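4. Seating the Udwood shelf

4.1 Find the two long rails. They are identical, except for the one that isn't.

4.2 Press the pegs in by hand. Put the hammer back.

CAUTION: Do not exceed 39 pounds per shelf. Cookbooks count.

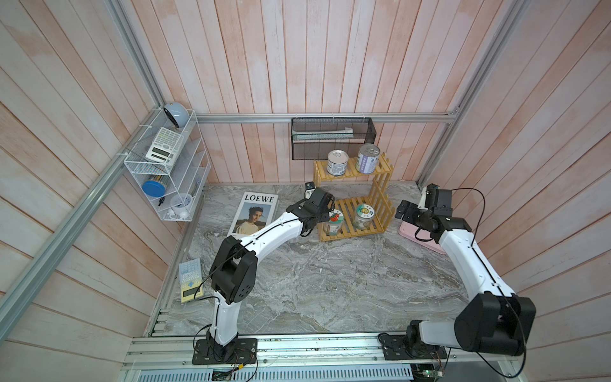 4.3 Pick a level spot before you load anything. Stone-look tops hide crumbs beautifully, and a gray marble pattern with white and charcoal swirls will hide a dropped peg just as well. Sweep the surface with your palm first. A bamboo rack set near a back wall still needs a finger's width of air behind it.

4.4 Wait 30 minutes, then tighten each screw a quarter turn. Tea is permitted.

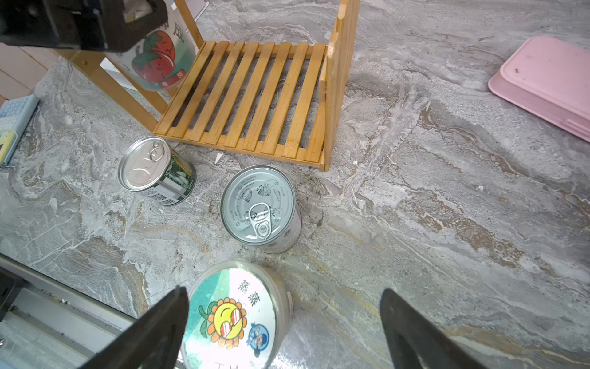

4.5 Wobble test: push one top corner gently. If it rocks, swap the rails (see 4.1) and forgive yourself.

NOTE: Spare pegs are part 372, from the Sevham counter. Ask for Jhosep Ccori.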